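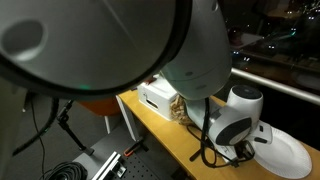 Ticket: wooden clothes pegs slipping off paper plates

Submitted by: Krishnamoorthy Menon
Account: Dudside Craft Evenings
Supplier: Drollis
Category: Product fault / not as expected
Status: Closed

Original message

I ordered 600 wooden pegs and a pack of round white paper plates from you in November for our evening sessions at the Ferneck building. We clip pegs round the rim of a plate to make suns, clocks and so on. With this batch the pegs won't stay put. They go on, then creep off the rim or swing round until they hang down. If you lift the plate a few drop straight off.

The pegs are in a heap on the table next to the white cardboard box with the hand-hole. I have not glued or painted any of them. The plates are the ones with the fluted rim.

We have used pegs from you before with no bother, although that was with a different plate. Can you tell me if the pegs are faulty, or if there is something I should be doing?

Krishnamoorthy

Reply from Drollis support

Thank you for getting in touch. Before we send anything out, please could you try the following and let us know what you find.

1. Clip a peg to a piece of ordinary card, such as the flap of a cereal packet. Leave it five minutes, then lift the card by the peg.
2. Clip the same peg to the flat middle of a plate that you have cut in half, and do the same.
3. Clip it to the fluted rim and do the same.
4. Check whether the two wooden halves meet squarely at the tip when the peg is closed.
5. Tell us where the pegs have been kept since delivery.

Please do this with a handful from different parts of the pile, as a batch is made up from more than one run.

Customer update

Done this evening at the big table.

Card: most hold. A few drop it.

Middle of a plate: most hold, same as the card. The ones that failed on card failed on this as well.

Rim: poor all round. Even the ones that gripped the card well will turn on the rim if you tap them.

Tips: the good ones meet squarely. On the bad ones one half sits forward of the other, and you can see light between them if you hold them up to the lamp. You can push them back into line with your thumb but they don't stay there.

Storage: the pegs were in the store cupboard at Ferneck for two weeks, then in my hall at home. The cupboard is on an outside wall and smells a bit damp, but the bags were still sealed and I couldn't feel any damp on the wood.

Reply from Drollis support

That is useful. It sounds like two separate things.

The first is a fault in some of the pegs. If the halves are out of line, the spring has been seated badly and the peg will never close properly. Those we will replace.

The second is the plate. A fluted rim is a row of small ridges, and a peg with a flat tip only touches the top of each ridge. It has very little to hold on to and will swivel. The pegs you had before are the same line, so the change of plate would explain why you have only noticed it now.

For the rim, please try one of these:

– Press the rim flat with the back of a spoon where each peg is going to sit.
– Push the peg further on, so the tip reaches past the fluting to the smooth part of the plate.
– Put a folded scrap of paper between the peg and the rim.

Could you also sort the pegs into good and bad and tell us how many you have of each? A rough figure for the bad ones is fine.

Customer update

Results for the rim first.

Spoon: works well on one plate. It gets tedious over a whole session and some people press too hard and crease the plate.

Pushing the peg further on: works best. The peg doesn't swivel and the plate can be picked up. It does mean less of the peg sticks out, so the sun has shorter rays. People were happy enough with that.

Folded paper: holds, but it looks untidy and the scraps end up on the floor.

Now the sorting. I used the card test for every peg, without the wait or we would have been there all night. 347 passed. The rest have gone back in one of the delivery bags with a label on. I did try reseating the spring on a few. One went back perfectly and the others came apart in my hand, so I stopped.

Reply from Drollis support

Thank you for going through them all. That is well above the number of duds we would expect, and we have passed the batch details to our packing team.

We will send replacements for everything that failed, with no need to return the old ones. They will come by Rodrigues, our usual courier. Could you confirm whether you want them sent to Ferneck or to your home address? We can also swap your unopened plates for the plain-rimmed ones if you would like, at the same price.

Customer update

Home address please. There is no one at Ferneck in the daytime to sign for things.

Yes to swapping the unopened plates. I'll keep the open pack and use the pushed-on method until they are finished.

One question. Are the failed pegs any good for gluing? We have another project that uses the wooden halves as little slats, and I would sooner use them than put them in the bin.

Reply from Drollis support

Yes, they are fine for that. The wood is untreated and takes ordinary PVA. Slide the halves off the spring sideways, keeping your other hand over it, and put the springs straight into a tub. We wouldn't give that job to young children.

Replacement pegs and plain-rimmed plates have been booked. Rodrigues will collect the unopened plates when they deliver.

Customer update

Parcel came this morning and the old plates have gone back. I opened the pegs and tested a good few from each bag on card and on a plain rim. All held. Tips are square.

The failed ones have been taken apart for slats and the springs are in a jam jar. Happy for this to be closed.

Resolution notes (Drollis)

Cause: springs badly seated in part of the batch. Swivelling on fluted plates is separate and affects good pegs too.
Action: failed pegs replaced, unopened plates exchanged for plain rim.
Advice given: clip past the fluting on to the smooth part of the plate.
Follow-up: add a line about fluted rims to the product page for the pegs.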